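Comparing Two Hand-Held Grippers for Recording Household Tasks

Final project report, Introduction to Robotics Lab

1. Background

Our group wanted to find out how much the fingers on a hand-held gripper matter when the recordings are meant to train a robot arm later. Most of the reports we read before starting spent many pages on the learning method and one or two lines on the fingers. We had access to two gripper designs through the lab and enough time in the semester to try both on the same tasks.

The first design, which we call the Zorwood gripper after the parts kit it came from, has angular fingers with openings cut in them. The second, the Trerketti gripper, has solid flat fingers with a thin rubber pad. Both are squeezed by hand and both record video from the tool itself. We did not change the cameras during the project, only the fingers and the way they were mounted.

2. Tasks

We picked tasks with cloth because cloth was where the earlier class project had the most trouble. The tasks were picking up a folded garment, pulling a sleeve or leg straight, and moving a small object from a shelf to a box. The shelf task was included so that we would have something rigid to compare with.

Recording was done in ordinary rooms instead of on the lab bench. The lab bench has even light and a plain gray surface, and we thought recordings from there would make both grippers look better than they are. The drawback is that the rooms differed a lot from each other, and we had to accept that in the comparison.

3. Recording

Each recording started with the gripper closed and ended with it open. We kept any attempt where the object was dropped, but marked it in a spreadsheet. The goal was 1,000 recordings for each gripper, so 2,000 in total. We reached the goal for Zorwood early and for Trerketti only in December, after one of its springs had to be replaced.

The most common recording problem was working too close to the cloth. When a garment fills a large part of the view, there is little left of the room for the tracking software to follow, and the estimated path of the gripper starts to drift.
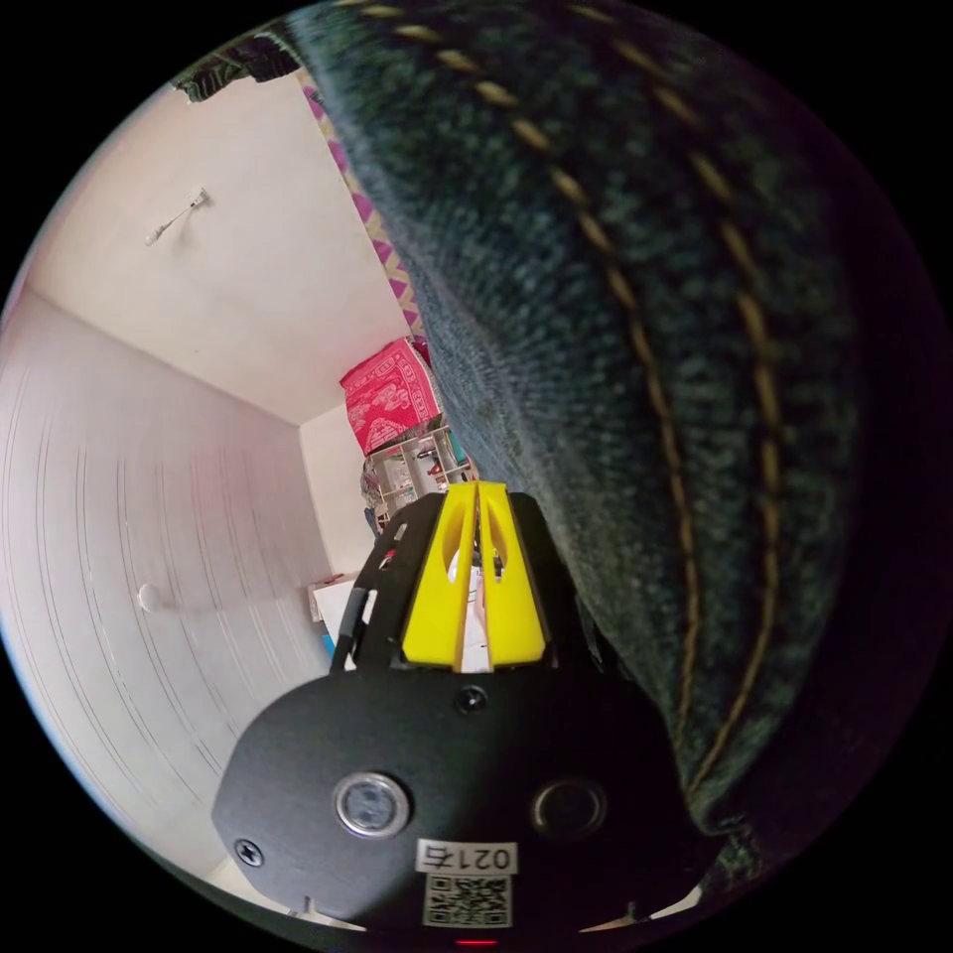 How far from the cloth should the gripper be when a recording starts?

Far enough that the walls or furniture still take up about half of the view. We settled on one arm's length as a starting distance and moved in from there. After we added this rule, fewer recordings had to be thrown out, although we did not keep good numbers for the first weeks and can't give an exact figure.

4. Processing

The files were copied to the lab computer every Friday and run through Provbridge, the tool our lab uses to line up video with finger opening. It rejects a recording if the path has a jump in it or if the finger opening can't be read. Over 600 recordings were rejected in total. Most of these were cloth tasks, and they came from both grippers.

We also lost part of one afternoon's work because the two units had been given the same name in the settings. After that we checked the name on each unit against the spreadsheet before starting.

5. Results

On the shelf task we saw no clear difference. Both grippers held boxes and small bottles without trouble, and the drops we marked were mostly caused by the person letting go too early.

On the cloth tasks the Zorwood fingers were easier to use. They bend a little when pressed against a thick seam, and the person holding the tool does not need to squeeze as hard. The Trerketti fingers were better for picking up a single thin layer – the flat tips meet along their whole width – but they slipped on heavy fabric unless the grip was very firm.

We then trained the same policy on each set and ran it on the lab arm. The Zorwood policy finished the garment pickup more often. The Nikolaidis controller on the arm has a low force limit, and this probably hurt the Trerketti fingers more, as they depend on a firm grip.

6. Limits and further work

The same people recorded with both grippers, and we had more practice by the time we got to the second one. The order should have been mixed. We would also like to try the Zorwood fingers with the rubber pads from the other set, which would need a new mounting piece. The drawings for that piece are in the project folder, but it has not been printed yet.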